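Batista Community Workshop
Our automation group has completed the first stage of its two-arm tabletop build. The posts below set out what has been made, how it is run and what members may expect next. (1/10)

Batista Community Workshop
The project is named Wenus and was approved in June. Its purpose is modest: to give members a working bench on which they can learn to program, repair and adjust robot arms without needing a place of their own to do so. (2/10)

Batista Community Workshop
Assembly was led by Dirceu Meireles. Elaine Rocha wrote the control software and keeps the build log, which now runs to 50 pages and is held in the blue folder by the tool store. Members may read it there but are asked not to take it home. (3/10)

Batista Community Workshop
The two arms differ in size and in the shape of the gripper. This was a deliberate choice. Code written for one arm must be adapted before it will run well on the other, and members learn a good deal from making the change. (4/10)

Batista Community Workshop
For sorting practice the group uses wooden alphabet blocks. They are cheap, they survive being dropped, and the coloured faces give the software something clear to look for.
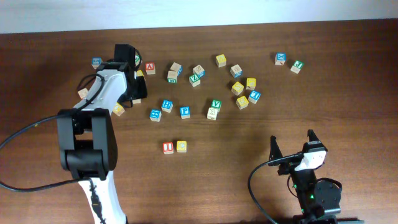
Wenus bench: the larger arm over the blocks, near the red "A".

Batista Community Workshop
Each sorting trial begins with the blocks spread by hand. The log sets a target of 1000 completed picks before any change is made to the gripper settings – a rule adopted after several early changes could not be compared with one another. (6/10)

Batista Community Workshop
Cable routing remains under review. Dirceu Meireles has asked that the clips be checked before every session and that slack be left at each joint. A cable pulled tight at full reach was the cause of two stoppages during testing. (7/10)

Batista Community Workshop
Members wishing to use the bench must first attend an introduction, which lasts one hour and begins at 7 in the evening. Places are limited to four. Names should be entered on the sheet at the front desk. (8/10)

Batista Community Workshop
Both arms must be switched off at the wall before anyone reaches across the table. This applies to experienced members as well. (9/10)

Batista Community Workshop
The second stage will have the arms pass a block from one to the other. Elaine Rocha expects to post the first version of the handover code to the members' area once the bench tests are complete. Comments on the draft plan are welcome and may be left in the log. (10/10)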